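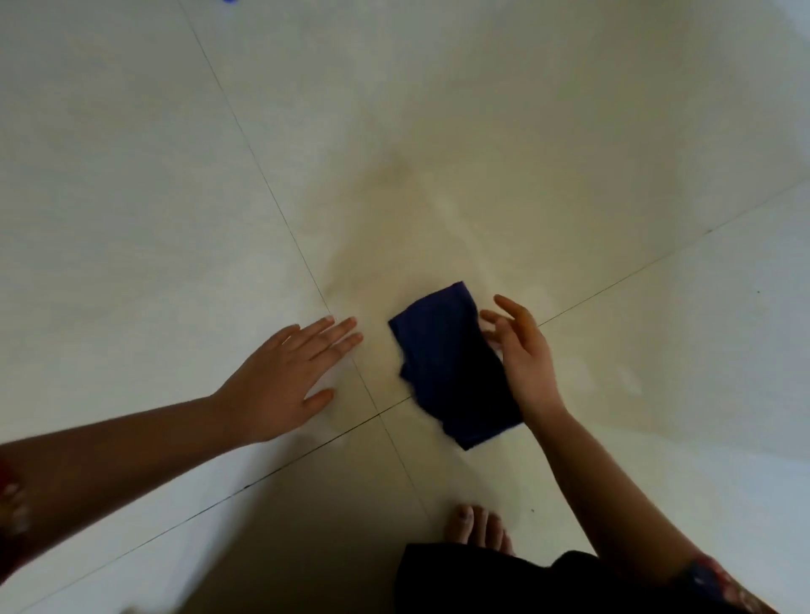 文／Loan Lò　Flutumbridge足球俱乐部新闻办公室
2022年7月22日，星期五
阅读时间：6分钟

Flutumbridge足球俱乐部公布青训一队衔接办法及新赛季注册安排

Flutumbridge足球俱乐部今日公布新修订的《青训一队衔接办法》（下称《办法》），并同步公布新赛季一线队注册名单中青训球员的登记方式。《办法》自公布之日起施行，原衔接规定同时废止。

《办法》适用于俱乐部十八岁以下队、二十一岁以下队及已签订首份职业合同但未进入一线队固定名单的球员。门将的衔接周期另行规定，见附件二。

一、出场时间的认定

上赛季，俱乐部青训球员在一线队正式比赛中的累计出场时间为216分钟，其中联赛139分钟，其余为杯赛。旧规定将替补席列名与实际出场合并计算，导致球员升级评估中出现口径不一的情况。《办法》取消合并计算，只认定实际出场时间，伤停补时按裁判报告记录计入。

友谊赛、闭门教学赛及季前热身赛的出场时间单独登记，不计入升级评估，但可作为体能部门制定个人负荷计划的依据。因对方球队弃权或比赛中断而未完成的场次，以联赛主管机构最终认定的结果为准。

二、升级评估

升级评估由一线队主教练、青训总监和医疗部门共同签署意见，每赛季进行两次，第一次在冬歇期结束后的2月，第二次在赛季最后一轮联赛之后。评估材料包括比赛数据、训练出勤记录、医疗报告及学业证明。未满十八周岁的球员，学业证明为必备材料，缺失时评估顺延。

评估结果分为升入一线队、继续留队培养和外租三类。结果应在签署后五个工作日内以书面形式送达球员本人；球员未成年的，同时送达监护人。对结果有异议的，可在收到通知后十个工作日内申请复核，复核由未参与首次评估的人员负责。

三、训练安排

新赛季起，二十一岁以下队每周安排两次与一线队合练，地点为Conditz训练中心二号场和三号场。合练内容以位置训练和定位球为主，分组对抗由一线队教练组决定参加人员。合练当日，参加合练的青训球员不再安排晚间训练。

跨队合练期间，球员的跑动距离、高速跑次数及心率数据由一线队体能部门统一采集，当日回传青训部门。单周负荷超过个人上限的球员，下一次合练自动转为恢复训练，教练组不得自行调整。

十八岁以下队球员原则上不参加固定合练。一线队因伤病或国家队征召造成某一位置人数不足时，可临时借调，借调连续不超过三天，且不得与该球员的考试日期冲突。 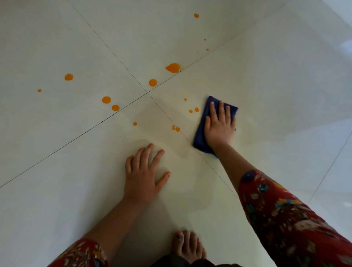 地面清洁

四、外租管理

评估结果为外租的球员，由俱乐部足球运营部门与租借方商定条件。《办法》要求租借协议列明最低出场条款、医疗信息共享方式和召回窗口。租借方未达到最低出场条款的，俱乐部有权在冬季转会窗口内召回球员，无须支付补偿。

俱乐部已与Vaststead竞技达成框架协议。根据协议，Vaststead竞技在新赛季可优先选择Flutumbridge两名评估结果为外租的球员，租期不超过一个赛季，协议不包含强制买断条款。具体球员名单在双方完成注册手续后分别公布，本稿不作说明。

外租球员每月提交一次个人训练报告，青训部门每六周派员现场观看一场比赛并形成书面记录。球员在外租期间受伤的，由租借方队医在二十四小时内通报Flutumbridge医疗部门，手术方案须经双方共同确认。

五、注册与号码

列入一线队注册名单的青训球员使用固定号码，未列入名单但有资格参加一线队比赛的球员，使用40号以后的号码。63号本赛季起不再分配，原使用该号码的球员已更换号码，相关球衣的换印服务由俱乐部商店办理，持购买凭证即可申请，截止日期以商店公告为准。

球员首次进入一线队比赛名单前，须完成反兴奋剂教育课程和媒体规范课程。课程记录由足球运营部门保存，随注册材料一并提交联赛主管机构。

六、人员说明

青训总监Nghiêm继续负责《办法》的执行。Nghiêm表示：“旧规定里，坐在替补席上和踢满半场，在表格上看是一样的。现在两项分开登记，教练组讨论球员时用的是同一组数字。外租条款也写得更具体，到冬窗时不需要再就召回条件重新谈判。”

一线队教练组未因《办法》的施行作出人员调整。医疗部门增设青训联络岗位，负责两队之间的病历交接和康复进度通报。

七、过渡安排

《办法》公布前已签订的租借协议继续有效，不追溯适用最低出场条款。上赛季末已完成评估的球员，其评估结果维持不变，下一次评估适用新口径。正在申请复核的案件，按申请提交时的规定处理。

《办法》全文及两个附件可向俱乐部新闻办公室索取。媒体如需安排采访，请至少提前两个工作日提交书面申请，注明采访对象、提纲及刊发平台。合练日不接受现场采访。

联系方式：Flutumbridge足球俱乐部新闻办公室　| 版权所有 © 2022 Flutumbridge足球俱乐部　| 返回顶部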